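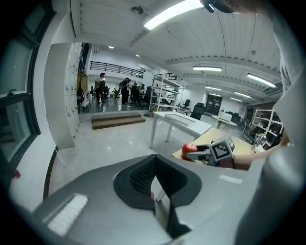
Figure 2. Red apple held just above a light wooden tabletop.

3.2 Storage conditions and firmness loss

Most published work on apple storage deals with commercial cold rooms, where temperature, humidity and gas levels are held steady for months. Much less has been written on what happens after the fruit is bought. Households keep apples in bowls, paper bags, refrigerator drawers and unheated porches, often moving them from one to another within the same week. The Clellwood study was set up to follow fruit under these ordinary conditions.

We recruited 29 households in Clellwood in January. Each received a box of apples from a single packing lot at Tondotia, the regional packing house, and was asked to store them as it normally would. Participants filled in a short log each evening, noting where the apples were kept and whether any had been moved, eaten or thrown away. Small data loggers placed with the fruit recorded air temperature and relative humidity.

Firmness was measured with a hand penetrometer on two opposite sides of each sampled apple, after a thin disk of skin was removed. The two readings were averaged. Weight loss was taken as the difference between the weight on delivery and the weight on the sampling day, given as a share of the delivery weight. Fruit with visible bruising on delivery was left out of both measures but kept in the discard counts.

Apples kept in refrigerator drawers lost firmness slowly and at a fairly even rate. Those kept at room temperature softened much faster, and most of the change came in the first two weeks. Porch storage gave mixed results. On cold nights the loggers showed air temperatures close to those in the refrigerators, but afternoon sun through glass raised them sharply in 4 of the homes, and fruit there softened nearly as fast as fruit kept indoors.

Humidity mattered more for weight than for firmness. Apples in closed bags shriveled less than loose apples at the same temperature, and participants rarely threw them away for looks alone. Loose fruit in bowls was discarded earlier, often while its firmness was still well within the acceptable range of the Steinarsdóttir scale (Section 2.4). Several logs gave the reason as "wrinkled" or "looks old" - terms that did not match our firmness readings in any consistent way.

Bananas were stored next to the apples in many of the homes using bowls. We could not separate the effect of ethylene from that of temperature, as nearly all of these bowls were also in heated kitchens. The follow-up trial, run with the growers' group Cleltura, will use paired bowls in the same room to address this. Results on taste are given in Section 3.3.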